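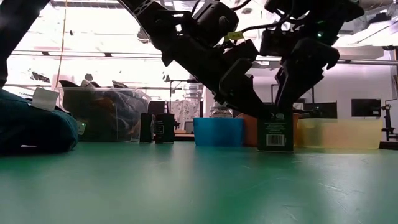 **March, finger comparison, two-arm cell, afternoon**

Picking up from the morning notes. Controller swapped back to the Zelenák unit because the Usberg one was still dropping the left arm out of sync after a soft stop. Same gains on both arms, same wrist limits, no change to the camera calibration.

Question for today: do the Radard fingers hold a tall carton by its sides as well as the Setenley ones do, with one finger from each arm and no support from underneath? The Setenley set has the softer pad and has been our default. The Radard set is stiffer and narrower, and it fits between objects in the back row, where the Setenley pads tend to touch the neighbor first.

**Setup**

- Objects in a row at the far edge of the green table: pouch, clear bin, the two small black boxes, blue bin, dark green box, yellow bin.
- Target is the dark green box, standing upright. Left arm takes the left side, right arm takes the right side, both from above.
- Box mass with ballast: 758 g, checked on the bench scale before the first run.
- 20 lifts per finger set, same approach path for both.
- Near part of the table kept as the set-down area.

**Runs, Setenley fingers**

Squeeze setpoint 1410 in controller units, carried over from last month. 19 clean lifts. The one failure was a rotation: the box tipped toward the near side as soon as it left the table and the right finger lost the edge. Pad wear on the right finger is visible under the loupe, so I would not blame the approach.

**Runs, Radard fingers**

Started at 1410 as well. Slip on the first two lifts, both straight down, no rotation. Raised in steps and settled at 2115, where slip stopped. Full set then run at that value: 18 clean lifts, two aborts. Both aborts came from the force limit tripping on the left arm during closing, before the box moved. At 2115 we are close enough to the limit that a small timing error between the arms will trip it.

The carton walls bow inward at the higher setting. They spring back, but I would not use this value on anything thinner.

**Timing between arms**

Logged contact on each side. With the Zelenák controller the left finger still arrives first, and the box gets pushed toward the right before the second contact. The Setenley pads absorb most of this. The Radard fingers don't, and the push shows up as a spike on the left wrist. Delaying the left close command by one control cycle reduced the spike but did not remove it. Two cycles overshot and the right arm pushed instead.

**Camera**

Ceiling lights wash out the upper part of the view again. Box edges segment fine against the table but poorly against the background. The clear bin gives bad depth, as before. The translucent yellow bin is nearly as bad, and its near wall was merged with the table in several point clouds. Excluded it from the collision model by hand for this session. Needs a proper fix before anyone runs the right arm on that side at full speed.

**To do**

- Replace right Setenley pad, repeat the set of 20.
- Try Radard fingers with thin silicone tape at 1410.
- Get sub-cycle close timing out of the Zelenák controller, or find out if it can't do it.
- Lower exposure and redo the background mask.
- Return the Usberg unit to the shelf with the fault log attached.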